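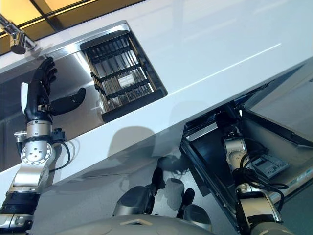 Projektbericht: Ordnung am Spülplatz in der Lehrküche Prevberg
Verfasser: Tanko Idahosa
Modul: Arbeitsorganisation im Haushalt, Projektphase bis Januar

1. Ausgangslage

Die Lehrküche in Prevberg wird von mehreren Kursen nacheinander genutzt. Zwischen zwei Kursen liegen meistens 30 Minuten, in denen gespült, abgetropft und eingeräumt werden muss. In meiner ersten Projektwoche stand das Geschirr bei der Übergabe oft noch neben dem Becken, und die nächste Gruppe begann mit dem Aufräumen statt mit dem Kochen. Meine Aufgabe war es, die Abläufe am Spülplatz aufzunehmen und einen Vorschlag zu machen, der ohne Umbau auskommt.

Die Arbeitsplatte ist weiß und glänzend, darin sitzt ein rechteckiges Spülbecken aus Edelstahl. Auf der hellen Platte sieht man jeden Wasserfleck, was beim Abwischen hilft, aber auch dazu führt, dass viel nachpoliert wird. Die Schubladen unter der Platte werden für Besteck und Kleinteile genutzt.

2. Vorgehen

Ich habe an fünf Kurstagen die Wege zwischen Becken, Abtropfgestell und Schubladen mitgeschrieben. Als Weg galt jeder Gang mit einem oder mehreren Gegenständen in der Hand. Zusammen kamen 1.294 Wege zusammen. Davon entfielen 530 auf Besteck und kleine Küchenhelfer, der Rest verteilte sich auf Teller, Schüsseln, Töpfe und Gläser. Danach habe ich mit der Kursleiterin, Frau Usman, besprochen, welche Gegenstände einen anderen Platz bekommen könnten.

Für die Liste der Gegenstände habe ich die Tabellenvorlage Modeo verwendet, die wir im Modul schon bei der Vorratsplanung benutzt hatten. Die Spalten für den Lagerort musste ich ergänzen, weil die Vorlage nur Schränke und keine einzelnen Schubladen kennt.

3. Abtropfen im Becken

Früher stand das Abtropfgestell rechts neben dem Becken auf der Platte. Es nahm dort Arbeitsfläche weg, und das Wasser lief bis an die Vorderkante. Im Projekt haben wir das Gestell in das Becken gestellt. Der schwarze Rahmen mit den schmalen Leisten passt hinein, und das Tropfwasser bleibt im Becken.

Der Nachteil ist, dass man im Becken nicht mehr spülen kann, solange das Gestell darin steht. Größere Mengen müssen deshalb in zwei Durchgängen bearbeitet werden. Erst wird alles vorgespült und auf einem Tablett gesammelt, dann kommt das Gestell ins Becken. Bei Töpfen hat das nicht gut funktioniert. Sie werden weiterhin sofort abgetrocknet und weggestellt.

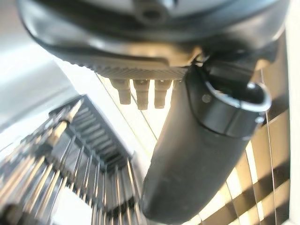 Beim Beladen des Gestells haben sich zwei Regeln bewährt. Teller kommen nach hinten, flache Deckel und Schneidebretter nach vorn. Besteck wird gar nicht auf das Gestell gelegt, weil kleine Teile zwischen den Leisten durchrutschen. Dafür steht jetzt ein Becher von Hiltine bereit, der nach jedem Kurs ausgeleert wird.

4. Schubladen

Die oberste Schublade direkt am Spülplatz enthielt vor dem Projekt Backpapier, Gummiringe, zwei Trichter und Bedienungsanleitungen. Das Besteck lag auf der anderen Seite der Küche. Wir haben beides getauscht. Das Umräumen dauerte einen Vormittag, einschließlich Auswischen und neuer Beschriftung.

Schwierig war die Tiefe der Schublade. Was hinten liegt, bleibt dort. Im hinteren Teil liegen deshalb nur Dinge, die selten gebraucht werden, zum Beispiel Ausstecher und die Küchenwaage mit den 300-Gramm-Gewichten.

5. Ergebnisse und offene Punkte

Die Übergabe klappt inzwischen meistens pünktlich. Eine zweite Zählung über denselben Zeitraum war nicht mehr möglich, so dass ich keine Vergleichszahl nennen kann. Nach Auskunft von Frau Usman wird beim Besteck am wenigsten nachgefragt, bei den Schüsseln am meisten. Diese stehen noch am alten Platz.

Offen ist die Frage, wo das Gestell stehen soll, wenn es nicht gebraucht wird. Im Moment bleibt es oft bis zum nächsten Kurs im Becken und muss dann zuerst herausgenommen werden. Ein Haken an der Innenseite der Unterschranktür wäre möglich, die Tür müsste dafür aber ausgemessen werden. Die ausgefüllte Gegenstandsliste und der Schubladenplan liegen dem Bericht als Anlage bei.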